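### 4.2 What the cell changed at the sorting bench

Most accounts of automation in small warehouses measure the machine. Pick rate, cycle time and fault rate come straight out of the controller log, and they are easy to put in a table. Ternia, the parts distributor we studied, had done exactly this before we arrived, and its internal summary of the two-arm cell at its Girkier site was a page of throughput numbers with a single line on staffing: "operators redeployed to higher-value tasks." This section looks at that line. We find it hard to support.

Before the cell, sorting at Girkier was done by hand at eight benches. A sorter took parts from one bin, checked the label, looked for damage and placed the part in another bin. The work was dull and paid by the hour with a small bonus for accuracy. Sorters talked while they did it. In our interviews the talking came up more often than the pay, and more often than the sore wrists that management had given as a main reason for buying the cell.

The cell came from Ekton and covers the same basic motion. Its two arms face each other across a table, and parts are lifted from shared bins under a program that the day lead selects at the start of a shift. Four of the eight benches were removed to make room for it and for its parts racks. The four sorters who had worked at those benches stayed with the company. On paper, then, no jobs were lost, and we want to be fair to Ternia on this point, as it is more than some sites in the literature can say.

What the four people now do is harder to describe. Their new title is cell attendant. We logged 36 hours of attendant work across early, late and night shifts and coded each stretch of activity. The codes that came up again and again were loading bins, straightening parts that had tipped, clearing stops, wiping down, and waiting. We had planned a separate code for "higher-value tasks" and dropped it after the first week, when neither coder had used it. A generous reader might count the stop reports that attendants fill in on a tablet. The attendants themselves did not, and several said they had never been told who reads them.

Placement matters a good deal more to the machine than it did to the sorters. A person will pick up a part lying on its side without noticing that it is on its side. For the tasks we watched, attendants stood tall parts upright and left space between them, and they set the bins back in position by eye between runs. None of this preparation appears in the controller log, which starts its clock when the program starts. Figure 3 shows the kind of work in question, with two upright parts sharing a bin.
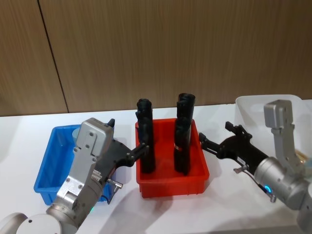
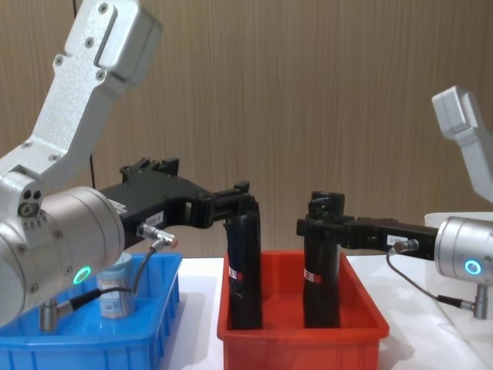
**Figure 3.** Two-arm handling at a shared red bin. In the first view the right gripper is open beside its part; in the second, both grippers are closed on the upper part of a black cylindrical object.

### 4.3 Stops, blame and the stop report

The log for our study period holds 758 stops. Ternia's summary treats a stop as a machine event with a machine cause, and it sorts them by the code that the controller assigns. Two of the codes, "part presentation" and "bin position," cover the largest share between them. Both describe something an attendant did or failed to do. In other words, when the cell cannot pick up a part, the record says that a person put it down wrong.

We do not think anyone at Ekton or Ternia set out to do this. The codes were written by engineers who wanted to know which part of the process to look at. Still, the effect on the floor was plain. By the second month the day leads were reading out stop counts at handover, shift by shift, and attendants had begun to compare themselves with each other. One told us she used to be checked on her own mistakes and was now checked on the machine's. Another had started re-checking each bin before a run, which cut his stops and also added minutes of unlogged labor to every load. His good numbers were later used in a slide as evidence that the cell was "maturing."

It would be easy to overstate this. Two attendants liked the new job better. It was easier on the hands, they said, and a stop was at least something to do. One enjoyed working out why a certain part kept slipping and had become the person others called over. She had asked for access to the program settings and been refused on safety grounds. Whether or not the refusal was sound, it marks the limit of what "redeployed" meant here: she could see what was wrong, report it, and then go on straightening parts.

The remaining sorters were affected too. With half the benches gone, the parts the cell could not handle came to those that were left. These were the odd sizes, the bagged parts, and anything with a torn label. Sorters described their day as the same job with the easy bits taken out. Their accuracy bonus was still figured against the old mix. We raised this with site management, who had not considered it and said they would look at it. It had not changed by the end of our visits.

Hsiao, the second site in our study, gives a partial contrast. It bought the same cell but kept its sorters rotating through it, so each person spends part of a shift attending and the rest sorting. Stops there are logged against the cell and never against a name. Complaints about blame were rare. Complaints about boredom were not, and we found no sign that rotation had led to training, higher pay or any say in how the cell was set up. The bench talk had also thinned out – with one person always away at the cell, the group was never all together.

We cannot separate the effect of rotation from other differences between the sites. Hsiao is smaller, its parts are more alike, and its day leads were once sorters themselves. What both sites share is a gap between the log and the work. Any claim about labor saved should count the minutes before the program starts, and in neither company did we find a document that did so.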